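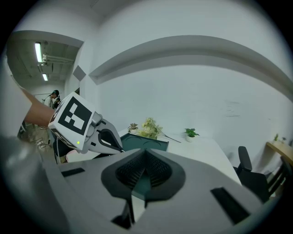

Wonside Institute – Department of Household and Interior Collections

Small Things in Lidded Boxes
Speaker notes, July session
Allow 40 minutes, with questions held to the end

Opening

Good afternoon, and thank you for coming. The department has been asked to speak on a modest part of its work, namely the sorting and boxing of small domestic objects at a table. Colleagues who attended the winter session on textiles will find some of the ground familiar. Those who have joined us from the Palacios store may find our practice slower than their own, and I should be glad to hear from them afterwards.

(Pause while the handout goes round. Spare copies are on the window side of the room.)

Background

The household study collection at present holds 1,158 entries in the Wimis register. Of these, 481 are classed as small, meaning that they can be lifted and held in one hand. They include sewing notions, drawer fittings, table ornaments, key rings, artificial flowers and a good deal that was entered under "sundries" before the present headings were agreed. The sundries have been the cause of most of our difficulties. An object entered under that heading could be placed in any box with room for it, and over the years a great many were.

When the collection moved to its current rooms, we took the opportunity to go through the small objects box by box. The work is still under way. I shall describe how it is arranged and the points on which we have changed our minds.

The table

We work at a small table. A large one was tried first, and it filled up. Boxes were opened at one end before those at the other had been closed, and by the afternoon there was a real risk of objects going back to the wrong place. At a small table there is room for one open box and very little else, and the discipline follows from the furniture.

A white top is preferred. Pins, screws and small brass pieces show up well against it, and a dropped leaf or petal is found at once. The table should be placed against a plain wall, with clear floor at the near side so that the person working can stand square to it. Chairs are kept to the left and right. Most of us prefer to stand for packing and to sit for writing labels.

(If time is short, omit the next paragraph.)

I am sometimes asked about cushions on the chairs. The department has no objection to them. They should be kept off the table, and they should not be used as a resting place for objects. We lost the greater part of a morning to a thimble on that account.

The box

The box goes at the middle of the table, and its lid is removed completely. A lid left leaning against the box will be knocked, and a lid placed beneath it makes the base unsteady. We hold 200 boxes of one pattern, supplied under the name Plurnis, together with older boxes in a variety of colours and sizes. The older ones remain in service as long as they are square and sound. Light scratching on the inner walls is acceptable and is noted on the box card under "condition". A split corner is not acceptable, and the box should be withdrawn.

A dark interior has its advantages when the contents are bright. Gold and silver coloured pieces can be picked out without difficulty. For black buttons and dark thread a pale box is kinder to the eye – this is a matter of judgement, and the card should record which was chosen.

Lowering and releasing

Small metal objects are to be lowered into the box and let go only when they are close to the base. 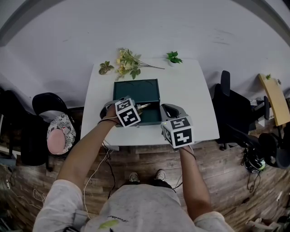
The hand should then be withdrawn straight upwards, so that nothing already lying in the box is dragged out of position. Where an object has a hook, a clasp or a loose ring, it is set down with that part towards the wall of the box. Both hands should be over the table throughout. If one hand is carrying the object, the other may steady the near corner of the box, and it is better kept there than resting on the edge of the table.

Flowers and foliage

Artificial stems are treated separately. They are laid along the back edge of the table on their sides while the small pieces are dealt with, and are packed last. The long-stemmed sprays give the most trouble, particularly the yellow ones, which were bought in quantity for a display and have been bent to fit one container after another. Please do not bend them further. A stem that is too long for its box is to be placed in a long tray and cross-referred in the register.

Single leaves and short sprigs that have become detached should be kept with the spray they came from, if this is known. If it is not known, they are entered as loose foliage. Guesses are not to be written in.

Cables and floor space

Cables on the floor are to be run to the side, clear of the standing position. Wonside has had no injury arising from this work, and the departmental safety sheet asks that the floor be looked over at the start of each sitting.

Closing the box

The lid is replaced when the card has been completed and initialled. It is pressed down evenly at opposite corners. The box is then taken to the shelf before another is fetched.

Questions

Likely to be raised: whether the sundries heading will be abolished. The answer is that it will be closed to new entries, and that existing entries will stand until each object has been seen.

Also likely: the loan of boxes to other departments. Refer to the back page of the handout, where the form is printed in full.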